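Ask the head of the folding project at Iltedo whether a machine can do the laundry yet and you get a laugh first, then a very long answer. We met in the firm's kitchen at half past eight in the morning, and by the time the kettle had boiled she was already on to sleeves.

"Sleeves are wonderful," she said. "They're terrible, but they're wonderful. A towel has four corners and it behaves itself. Then you pick up a shirt and one sleeve has gone inside and the other is under the back – and you did that without thinking, you just shook it!"

Her team of three began with tea towels in September and moved on to tops and shirts once those were going well. They keep a tally on the wall by the door, and on the morning I visited it stood at 982 folds. She wouldn't call all of them good. Some, she said cheerfully, she would be ashamed to put in a drawer.

So what can a pair of arms manage today? Flattening, she told me, if the fabric isn't too slippery. Folding in half, nearly always. Squaring up the edges afterwards is where the time goes, and it's the bit she most likes to watch.

"You can have a lovely straight top edge and the bottom all bunched up. A person would give it a tug and a pat. We're teaching it the tug. The pat is harder, because you're feeling for the lump, aren't you?"

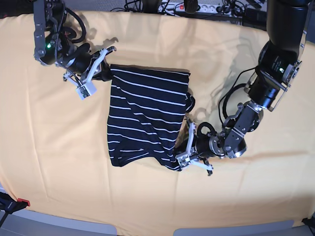
"And stripes are a gift," she went on. "They show you every wobble. With a plain black jumper I have to get my nose right down to the cloth."

I asked about the rest of the house. Washing-up she thinks is further off than people hope, and she has no wish to see a gripper near her own glasses. Shop work interests her more. Bostberg, a clothes shop a few streets away, has asked whether the arms could refold jumpers after closing, when there's time to be slow. Her guess is that a trial might take 30 jumpers a night, with a member of staff checking the pile in the morning.

"I'd love that," she said. "I used to work in a shop. I've folded enough jumpers for one life."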